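Thread, because I have been holding this in since August and my family has asked me to take it somewhere else.

I have now finished the great vitamin reorganization. It took 12 weeks. I would like to talk about vitamins, and mostly about the people who sell them, and a little about me, the person who keeps buying them.

It started with a shelf. I opened the bathroom cabinet looking for a Band-Aid and a bottle of magnesium fell on my foot. I did not remember buying magnesium. The receipt in my email remembered for me.

The magnesium came from Zekora. Zekora sells by subscription. I would like to say I chose to subscribe, but what I did was fail to un-tick a small gray box at one in the morning while reading about sleep.

Canceling Zekora took 2 phone calls and a survey. The survey asked what they could have done to keep me. There was no field for "stop calling it a wellness journey, I am in my kitchen."

Then there's Kundar, whose multivitamin tastes like a lawn that has been in an argument. The label says take with food. I took it with toast. The toast was not enough food. I learned this on a bus.

My sister swears by Kundar. My sister also swears by cold showers and getting up at five, so I weigh her testimony accordingly.

Next: serving sizes. I assumed one pill was one serving, like a child. One serving of my fish oil is four capsules, each the size of a canoe. You only find this out on the back, under the fold, in a font meant for ants.

So the bottle that looks like a two-month supply is gone in two weeks and change, and there you are, back on the website, looking for the gray box.
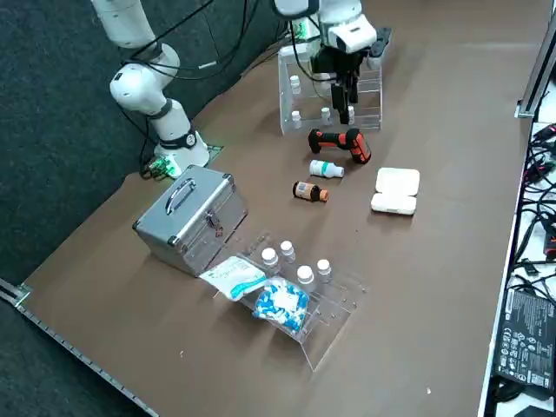

And the bottles themselves! Why is there so much air in them? I opened a new one of vitamin D and it was a third tablets, then a wad of cotton, then a small packet telling me not to eat it, then weather.

I asked the pharmacist at Mwakalinga about this. She said the big bottle is so the label fits. Then she looked at my basket and asked if my doctor knew I was taking all of that. I said which doctor. She put two things back on the shelf for me.

Best pharmacist in town, by the way. They close for lunch and will not be moved on it.

Reply guys, I see you. Yes, I know you can get zinc from pumpkin seeds. I have a bag of pumpkin seeds. It is behind the zinc.

Somebody asked for the cost. Fine. I went back through the receipts and my most expensive single bottle was 63 dollars – for "focus." I bought it twice because I forgot I had it.

Storage update: everything now lives in a plastic drawer unit from Skondden, which came flat and with one runner missing. The bottom drawer opens if you lift it and apologize. That's where the fish oil went.

What survived the cull: vitamin D, because my blood test said so, and the magnesium, because it's paid for. The rest had expired, some of it during the last administration of my gym membership.

I sleep the same, if anyone was wondering. My foot is fine.

Muting this now. Please do not send me a discount code.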